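Chambi Handling Set, release 2

Data card and README
Maintainer: Brayan Ayala, process engineering, Tomska
Last edited: February 22, 2021

Summary

Chambi is a set of recorded handling demonstrations made by the staff of the Tomska presentation and packing room. Staff carry out their normal tasks with hand-held grippers in place of bare hands. The recordings are used to train the arm in the same room, which runs under the Gravton controller. Guvutell supplies the training software and receives the recordings under the terms listed under Access.

The release contains nearly 80 hours of usable footage from 11 operators, across seven tasks. Release 1 covered shelf tasks only and should no longer be used for training, as its gripper opening values were logged on a different scale.

This file also records what has changed in the daily work of the room. Earlier drafts kept that in a separate memo that few people opened. It is included here so that anyone working with the data reads it too.

Background

The room prepares small goods for display and shipping: unpack, check, arrange, wrap, shelve. Until the arm was installed, all of this was done by hand by one team on two shifts. The arm took over part of the shelving first, using hand-written motions. Those worked for rigid boxes in fixed positions and failed on most other things. Each new item needed an engineer for most of a morning.

Recording demonstrations moves that job to the people who already know the item. An operator picks up a gripper, does the task as usual within the limits of the tool, and marks the take as good or bad. Engineering then checks the take and adds it to the set. The arm and the operators share one floor area, so shelf takes are made with the arm in place.
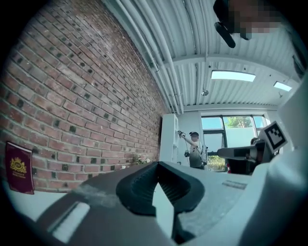

Tasks

Shelf tasks are done standing at the tall white shelving unit. Table tasks are done at the white table by the brick wall. Task names are given as they appear in the index file.

shelf_place: put one item on a shelf at or above shoulder height
shelf_pick: take one item from a shelf and bring it to the table
shelf_shift: move an item sideways to open a gap
table_lean: stand a small flat item upright against a support
table_spread: lay a thin sheet flat over a board or mat
table_fold: fold the same sheet in half, one hand holding
table_arrange: move containers and decoration along the far side of the table

Not every operator recorded every task. The index has a column for this. shelf_shift is the thinnest task and should not be used alone.

Recording method

1. The operator puts on the equipment and runs the cable check. Cables have to leave the wrists free through a full reach up and a full reach forward.
2. Both grippers are shown to the room camera until the tracking state is stable. Each gripper in the two-hand kit carries a cube with black-and-white square patterns. The arm has a flat marker of its own.
3. The operator opens and closes each gripper fully, twice. This gives the range for the opening values.
4. The operator says the task name and starts.
5. At the end, the operator sets both grippers down or holds them still. The take is marked good or bad on the spot.
6. The operator may delete the take without giving a reason.

Step 6 applies until the end of the shift. After that, deletion goes through the maintainer and also covers any copy held by Guvutell.

Contents of a take

Each take is one folder. It holds the gripper camera video, one file per hand; the room or head camera video where available; gripper position over time; gripper opening over time; the cable check result; and a short text note. Positions are in meters and opening is a value from 0 to 1. Notes are typed by the operator and have not been corrected.

Faces are blurred in all released video. Clothing, voices and general build are not altered. Audio is removed after the task name has been read out of it. People who know the team can still tell who is who in many takes, and users should treat the set as personal data for that reason.

Two-hand tasks

table_spread and table_fold are the reason the second kit was bought. A single gripper drags a thin sheet and leaves a crease on the far side. With two, one hand holds while the other pulls. Operators worked this out within a few sessions and the early single-hand takes were moved to the folder named retired.
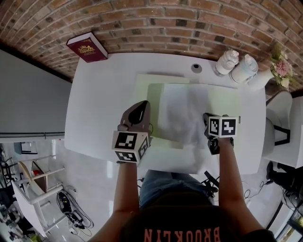
The hold is usually light, and the opening value during a hold is noisy as a result. Filter it before use. Several operators also rest the idle gripper on the table between pulls, and these rests should not be read as grasps. They are tagged rest_left and rest_right where the reviewer caught them. Coverage of this tag is incomplete.

Known limits

Gripper video is very wide angle. Straight lines near the edge of the image bend, and the corners are black. A lens file is included, one per gripper.

The gripper housing covers part of the lower image at all times.

Marker cubes are lost when one hand passes under the other. Gaps shorter than a quarter second are filled in; longer gaps are left empty.

The set comes from one room. A model trained on it alone has no reason to work elsewhere.

Background objects on the table were not kept constant between sessions. This is intended.

Work changes recorded with this release

The following was gathered in two rounds of talks with the team and checked with the shift leads before printing.

Pace. A task done with grippers is slower than by hand. Recording time is booked as separate work and does not count against packing targets. In the first weeks it did count, and takes from that period show rushing. They are flagged early_pace.

Load on the body. Overhead reaches with a gripper tire the shoulder sooner than the same reach without one. Shelf sessions are limited to seven takes in a row, followed by a change of task. Operators asked for the lighter backpack strap setting to be the default and this has been done.

Skill. Before the arm, new hires learned shelving first because it was simple. The arm now does most of the simple placements, and new hires start at the table with wrapping. Shift leads report that the first two weeks are harder for them. A training plan for this is due in March.

Role names. Operators who record are paid a supplement for each recorded hour. The supplement is fixed and does not depend on how many takes are marked good. Tying it to good takes was proposed and dropped, since it would have made the good/bad mark worthless as data.

Staffing. No positions have been removed from the room as of this release. One position left open after a departure has not been filled. The team has asked for a written statement on the coming year and has not received one. The maintainer has no authority over this point and lists it as open.

Monitoring. Recordings may not be used to rate a person's speed, error rate or conduct. The index uses operator codes. The key that links codes to names is held by human resources, and engineering has no copy.

Working near the arm. The arm stops when the floor gate opens and restarts only from the panel. Some operators said they disliked having it parked at table height while they record. The parked pose may be changed by a shift lead at any time. Please enter the new pose in the session log, as it affects the background of shelf takes.

Access

Internal use is open to process engineering and to any operator who recorded. Guvutell may train and test on the set for the Gravton controller at Tomska. Use for another customer needs written consent from each operator in the set. Four requests for such use are logged, all refused.

Changes from release 1

Added the four table tasks.
Opening values moved to a common scale.
Lens files added.
Tags early_pace, rest_left and rest_right added.
Two operators withdrew; their takes have been removed and are not included in the totals given in the summary.

Reporting errors

Send the take number and the time within the take to the maintainer. For a wrong task label, send the take number only. Requests for removal go first in the queue and do not need a take number – an operator code and a shift are enough.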